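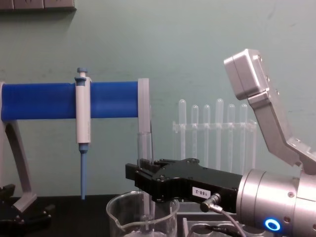

Glass tube held over the beaker, pipette stand at left.

Keldale Bench Rulebook, for shared robot benches
Order no. 1735. Binder or wall chart.

Two arms, one bench, and a great deal of glass. Rule 4 gives every tool a parking spot, and the pipette goes back on its stand even if you're coming right back. You won't be.
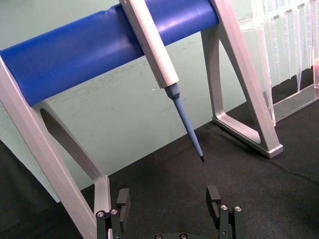 Waltraud Seidel wrote to us that rule 4 ended most of her arguments and she rather misses them.

Rule 9 covers reach: one arm moves over the glassware, the other waits its turn like a grown-up.

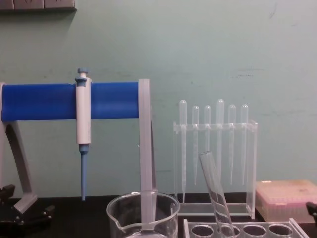 Rule 10 says who may restart after a stop. The list is short. You may not be on it.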